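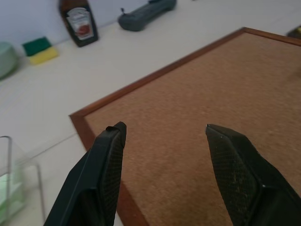 Diary > Robots > Chores

Older | Newer | Index

Thursday, gone six

My own noticeboard at home has a gas bill on it from last May, held up by one pin and good intentions. So I came to Cemum prepared to be beaten by a machine.

Reiko Nagano had promised me housework. She has spent almost 3,000 hours on what she calls "the putting-up and taking-down problem", and she looked at me kindly when I asked about ironing.
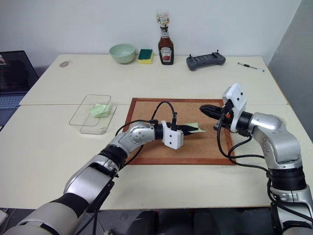

I've been told every year since school that the robots are coming for the dull jobs, and I keep leaving the washing-up out for them. What I got today was stationery. Two arms, enough cable to moor a ferry, and between one pair of black fingers a small sheet of light green paper, held over the cork with the care I'd give a wasp. I found I was holding my breath, over a sticky note.

My aunt could do a whole parish board in the time it took me to find my glasses, and talk throughout.
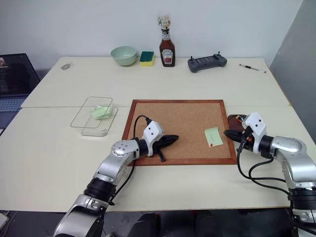 She also lost pins in the carpet, mind, and we found them with our feet. Reiko says paper is the easy half. Paper forgives you. Pins roll, lie across each other and have a wrong end.
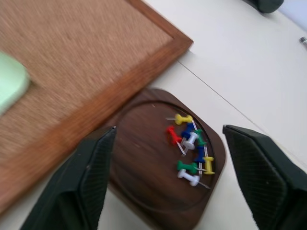
Later, on the train

Can it do chores yet? It can have my gas bill. The sponge stays with me for now, and I've told Reiko I'll come back when she gets to duvet covers. She wrote that down, which worried me.

Must ring the plumber.

465 shares | 4 comments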